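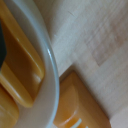

Dropped pieces are the fault most often reported by people who practice table clearing with a Flallance arm at home or in a shared workshop. The arm closes on an item, lifts it a short way, and lets it go over the rim of the bowl or onto the table beside it. A typical practice layout has a white bowl with two yellow-orange pieces in it and a separate orange piece on the wood to the right, close to the rim. Smooth, glossy pieces of this sort are a fair test of grip, and they show a worn or dirty finger pad sooner than cloth or sponge will.

The following tips were prepared by the Irnenetti Household Workshop for members who keep an arm on a kitchen table or bench. They cover drops, pinched rims, and stops in mid-motion. They do not replace the manual supplied with the arm.

Before touching anything

Press the stop button and wait until the arm has settled. Then switch off the power at the wall. An arm that has stopped by itself may still be holding its last command, and it can resume when the obstruction is removed. Members should not reach into the bowl to free a piece while the power is on, even when the fingers look open.

If a piece is pinched between a finger and the side of the bowl, hold the bowl steady with one hand and ease it away from the arm. Do not pull on the piece. The finger joints on the older Flallance models are held by small pins that bend easily, and a bent pin is very hard to tell from a software fault later on.

Cleaning the finger pads

Cooking oil is the usual cause of slipping. It reaches the pads by way of hands, dishcloths, and pieces that have been stored in a kitchen drawer.

Wipe each pad with a damp cloth and one drop of dish soap.
Wipe again with plain water.
Dry with a lint-free towel and leave the pads in the open air for 4 minutes.
Wash the practice pieces in the same way, and the bowl as well.

Rubbing alcohol should not be used on Farora pads. It hardens the surface, and the grip will be worse within a few weeks. Pads that look polished or have a visible groove should be replaced in pairs.

Keeping the bowl in place

A light bowl on a finished tabletop will travel. Each small push from a finger moves it, and after a dozen attempts the arm is reaching for a place where the rim used to be. Put a thin rubber jar gripper or a square of shelf liner under the bowl. Mark its position on the table with painter's tape at two points. Masking tape left on bare wood over a warm week can lift the finish, so the tape should come up at the end of each session.

Loose pieces should start at least a hand's width from the bowl. A piece lying against the outside of the rim leaves one finger with nowhere to go, and the arm will press down on the ceramic before it registers the contact.

The June fault

In June the workshop withdrew one arm from use after it closed on the rim of a serving bowl and did not release. The bowl cracked and a member received a small cut while clearing the pieces. Chelsea Cropper, who keeps the repair log, found that the arm had been showing code 264 for several sessions. The code means that the measured grip does not match the requested grip. It had been cleared from the screen each time without a note.

The arm was then tested with the same settings. It completed up to 488 cycles without a fault on clean pads, and failed early and often once a film of vegetable oil was applied. With less friction, the controller had been asking for more force on every try. The force limit had also been raised by hand at some earlier date — the log does not show by whom — and this allowed the fingers to squeeze hard enough to break the rim.

Three rules have applied since then. The force limit stays at the setting marked on the base. Code 264 is written in the log before it is cleared. If the code appears twice in one session, the session ends.

Code 542 is a separate matter. It indicates a loose cable at the wrist and can be corrected by switching off, pressing the plug firmly home, and tying the cable back with a soft strap. A twist tie with a wire core should not be used, as it will wear through the cable jacket.

If a bowl breaks

Switch off first. Wear dishwashing gloves, pick up the large pieces, and take up the small ones with a damp paper towel. Check the finger pads for chips with a flashlight held low and to one side. A chip set in a pad will scratch every surface the arm handles afterward.

Spare parts and help

Replacement pads and pins are kept in the drawer marked Keskin. Ilgın Keskin checks arms at the bench on Friday from 6 p.m. Members are asked to bring the power supply together with the arm, and to leave the old pads on so that the wear can be examined.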